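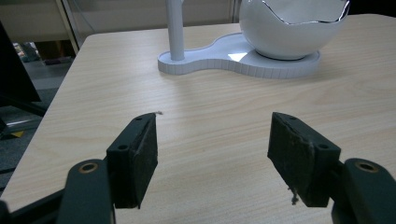 Imness Table, pale wood grain
From the Wusten range

We have had a soft spot for the Imness ever since the first one arrived at our Unville showroom, and it has been a pleasure to watch how many people wander over to it, run a hand along the top and then go off to find whoever they came in with. It's a calm, light, good-natured sort of table that will do for breakfast, for homework, for the sewing machine, or for a big family lunch with the extra chairs brought down from upstairs (we know how those go!).

The top is where most of the charm lies. It has a pale, beige-blond colour with fine lines of grain in a slightly darker tan, and if you spend any time sitting at it you'll start to notice the wider swirls and streaks too. There is a faint sheen to the surface, so it brightens up nicely near a window, but it still feels like something you can live with and put your elbows on. White china looks lovely on it, and so does anything a bit sculptural that you've been meaning to find a proper spot for.
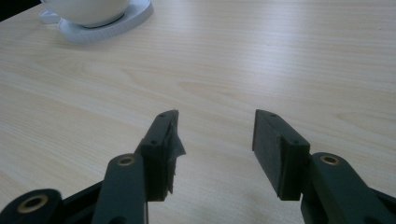

White cup on the Imness top, in soft daylight.

Colours do shift from one room to another, and a pale top can look warmer in the evening under a lamp than it does first thing in the morning. If you are trying to match chairs or a sideboard you already own, please ask us for a sample piece before you order. They're free, they go out in an ordinary envelope and you are welcome to keep yours. The Soltani bench was made with this table in mind and tucks right underneath when it isn't wanted, though plenty of our customers prefer a mixture of old chairs and we think that looks every bit as good.

Size and details
Length: 231 cm
Depth: 86 cm
Finish: pale wood grain, smooth
Assembly: legs to be fitted at home, tools supplied
Carrying: 2 people needed

Looking after it
A soft damp cloth and a drop of washing-up liquid will see to nearly everything, and then a wipe over with a dry tea towel. Please keep scouring pads and cream cleaners well away from it. Use a mat under anything straight from the oven, and if you like to move your ornaments about, lift them and don't slide them. Felt pads are in the box for the feet, should your table be going on a hard floor.

Delivery and returns
Delivery usually takes about 14 days, and the driver will ring you the evening before. We can bring the table to the room of your choice, stairs included, as long as you let us know about any tight corners when you order. Do measure your doorways first; the top comes in one piece and it is a fair old length to swing round a hallway. If it isn't right for you once it's in place, get in touch and we'll arrange to fetch it back.

For samples, or for a good long chat about chairs, ask for Kwan-ho Tse at the Unville showroom. The next delivery of tables is due in October and we're happy to put one aside for you.

Page updated 9/14/26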